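Keep the Old Computers Running

By Sirkka Aaltonen

Every June the town of Vanarville clears out its school computers, and every June I write to complain about it. Last year almost 40 machines went to the recycler. Most of them still started. They were replaced for being old, and old meant they had reached the age in the purchasing plan. 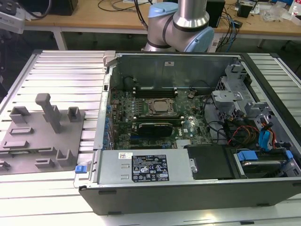

Photo: Eskola Workshop

I don't blame the people who wrote the plan. A fixed schedule is easy to budget for, and a computer that dies in the middle of a class is a real problem. But the schedule treats a working machine and a dead one the same way, and we pay for both.

A desktop tower is one of the few things left in a house or school that opens up. Memory can be swapped and a drive replaced. My own was bought used 12 years ago and has had two drives and a new fan. I write these columns on it. It is slow to start in the morning, so I turn it on before I make coffee.
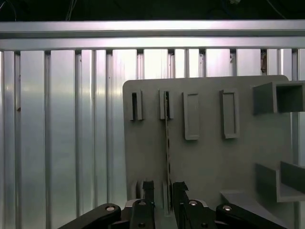 The usual answer is that labor costs more than parts. That is true if every repair is sent out to a shop at full rate. It is less true if the district trains one person and keeps a shelf of spares pulled from the machines it already owns. The old towers are the spares. We are paying to have them hauled away.

There is also the matter of what students learn. My nephew is 15 and had never seen the inside of a computer until he helped me with that fan. He did fine. It took him 20 minutes, most of it spent looking for a screw on the carpet.

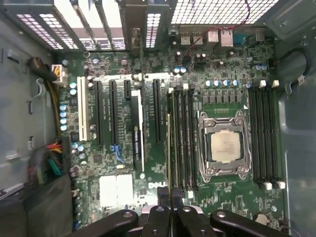 2 min read

Some machines should go. If one can no longer get security updates, and nothing else will run on it, take it off the network and strip it for parts. I would only ask that someone look at each one first – open it, test it, write down what is wrong – before it goes on the truck.

The next budget hearing starts at 7 p.m. I plan to bring this up again.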